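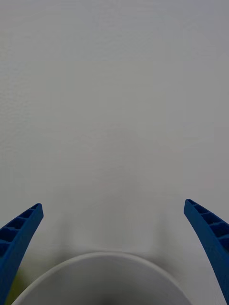
1/ I want to write a thread about field names. I mean the names that farmers gave to single fields, long ago, before fields had numbers. I have been reading them for two winters and I still find new words every week.

2/ Some background. I live in Molcombe, which is not where I grew up. I grew up near Lostska, where the fields were very large and were called by numbers, or by the name of the crop. "Go to the beets." That was an address.

3/ When I moved, I bought an old map from the Haugen map shop, because the wall in my hallway looked sad. It is a copy of a parish map from 1854. I thought it was decoration. Then I began to read it while I was putting on my shoes.

4/ Every small shape on the map has a number, and for every number there is a line in a second document, a list. The list gives the name of the field, the use of the field and the size. If you only have the map, you have half of it.

5/ The shop did not sell the list. I had to read it in the county record office, on a screen, with my forehead almost touching the glass. The clerk of that time had beautiful capital letters and terrible small letters.

6/ The Molcombe list has 300 names. The one for Dulthorpe, the next parish, is longer, but the damp took several pages of it.

7/ I will start with the easy names, the ones that tell you the size or the shape. Long Field. Three Corner Piece. Shoulder of Mutton. That last one I had to look up. It is a field which is wide at one end and narrow at the other, like the meat.

8/ Then there are the names of distance. A very small field close to the houses can be called something like Botany Bay or World's End. This is a joke. It was a long way to carry your tools, so they said it was at the other side of the world.

9/ I love that this is a joke you can still understand. Usually humor is the first thing that dies in a foreign language. I can read a legal contract in English more easily than a birthday card.

10/ Correction to post 8, I wrote it too fast. Not close to the houses! Far from the houses. In Molcombe our World's End is up on the northern border, and the walk there takes a good part of the morning if there is mud. 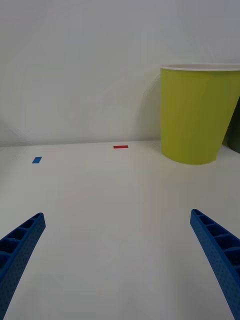 11/ Next group: complaints. Hungry Hill. Starve Acre. Labor in Vain. Cold Comfort. If the soil was bad, the name said so, and then every person who rented the field afterward had to hear it at the dinner table.

12/ Bad soil has many names. Good soil has few. In all of Molcombe I have found only two that praise the ground, and one of these is Fat Meadow.

13/ In Lostska my grandmother spoke in the same way about the weather. There were many words for kinds of bad rain, and for a nice day she said "nothing."

14/ Now a group that gave me trouble. Some names look as if you know the word, but you don't. I was proud that I understood "Honey Field." Bees, of course. Then I read that honey in a field name often means sticky mud. There were no bees at all, maybe.

15/ The same with "Gallows Piece." I was telling visitors a dark story about it for months. It may be only a corruption of an older word for a plant. I have stopped telling the story, although it was a good story and I told it well.

16/ This is what I would say to anyone who begins: write down the oldest spelling you can find, with the date, before you write down what you think it means. I did it in the other order and I had to throw away a whole notebook.

17/ The new notebook has one page for each name. At the top the spelling, then the number on the map, then what is there today. I use pencil for the meaning. Very few meanings have been changed to ink.

18/ What is there today, this is the part for which you need boots. Many hedges are gone, so four or five old fields are now one big field. You stand in it and you must imagine the walls of the rooms.

19/ Sometimes there is a line of old oaks in the middle of the wheat, with no reason to be there. Look at the map and there was a hedge. The hedge was removed and the trees were allowed to stay.

20/ Low sun helps a lot. Early in the morning, when the light comes from the side, you can see the small banks in the grass. At noon there is nothing, it is just a green field. I have walked across one bank many times at noon and I never felt it.

21/ Please ask before you go into a field. I always knock on the door of the farm and I show the map. It has happened only once that someone said no, and she was quite right, there were calves.

22/ And take the map out of the frame first and copy it, don't carry the original print in the rain. I will not explain how I learned this.

23/ Farmers know names which are not on any list. One man in Dulthorpe told me the names of all his fields without a pause, the way you say the alphabet. Half of them were the same as in the old document. He had never seen the document.

24/ The other half were new. One field is called Telephone. There was a public telephone at the gate when he was a boy. The telephone is gone, the name is in daily use, and I think it will confuse somebody like me a long time from now.

25/ Another one is called The Argument. I asked what the argument was. He said it was not finished.

26/ Some of you asked about the numbers. Yes, the modern government number for a field is based on its position. The field behind my street has the number 2227 on the newer map. On the old list it was Goose Leaze. I know which one I would like to see on my letters.

27/ "Leaze" is pasture, by the way. Also you will meet: croft, a small closed field by a house. Ham, often flat land next to a river. Furlong, which in these lists is not a measure but a block of strips from the old open fields. Mead, plot, close, ground, piece.

28/ For a foreigner it is strange that "ground" can be a noun with one field inside. Home Ground. Cow Ground. For months I thought that the clerk was describing the soil.

29/ There is one mistake of the clerk that I am fond of. He wrote "Great Little Field." I suppose that there was a Little Field, it was divided, and the bigger part became Great Little Field. The other part is a line lower. It is called Little Little Field.

30/ Both are now under the parking lot of the supermarket. I have measured it on the map with a ruler. If you leave your car near the recycling, you are in Little Little Field. If you are at the entrance, you are in Great Little Field.

31/ When a new street is built here, the builder chooses the name, and it is usually a tree or a bird. I have nothing against birds. But the street on the old Hungry Hill is called Kestrel Way, and nobody who gardens there was warned.

32/ I wrote a letter to the town and suggested that they look at the old list when they need a name. They answered politely. They said that people would not want to live on Starve Acre. This is fair. I sent them Fat Meadow and I have not heard back.

33/ I counted my notes last night, and I am at 1000 index cards for the two parishes together. Many fields need more than one card, because the spelling changes. Goose Leaze has a card with Gosse Lees and a card with Goosleys.

34/ How to start, if you want to: find out if your parish has an old map with a list. Ask at the local record office, they are used to the question. Take one page only. Choose the fields you already walk past – the school, the bus stop, your own kitchen.

35/ My kitchen is in Lower Rush Close. Rushes grow where the ground is wet. I read this in the same week that the plumber came.

36/ Next I want to do the Dulthorpe pages with the water damage. Some names have only an ending: "-ley Bottom," "-er's Patch." If you have family from there and you remember how the fields were called, please write me, even if you are not sure about the spelling. I would prefer it unsure.

Last updated: Wednesday, 9:40 p.m.

Comments (5)

My dad's farm had a field called Up Yonder and another called Down Yonder and we knew exactly which one he meant. Never saw it written anywhere.

> Thank you, I have made a card for both. Which one had the better soil?

Down. Up was all stones.

Small thing on post 27, ham can also be an enclosed bit of pasture away from a river, depends on the county. Loved the thread though. I'll be parking in Little Little Field from now on.

We used to sled in a field the older people called Parson's Breeches. Two narrow strips joined at the top. Took me until post 7 to get it!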